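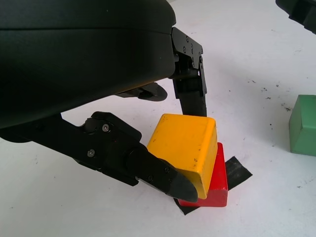 Friday, 7:40 p.m.

Got the blocks out again after lunch and finally sorted through them. Most are in decent shape. The yellow cube is the worst for scuffs, mainly on the front, and the red one has a chip in the paint near an edge. I thought about sanding them both and decided against it. Rounded corners, good color, still fine for stacking.

Mairéad called at two about the spring sale in Prallomdale. She wants all the toys priced by Tuesday. I told her the blocks weren't going. She said three dollars for the bag and I said no again, and we moved on to the bookshelf.

Wiped down the white table with dish soap. Left the black tape where it is - it took me long enough to get it straight the first time, and peeling it will only leave glue behind.

Tadhg wants a block set for his grandson and asked what new ones cost. I looked at a wooden set from Grallelura, 300 pieces, far too many for a two-year-old. Told him to try the thrift store on Foley first.

Soup for supper, the rest of the bread. Need to buy lamp oil and a small can of red enamel. If I touch up the chip I'll do it outside, weather permitting. Rain since five.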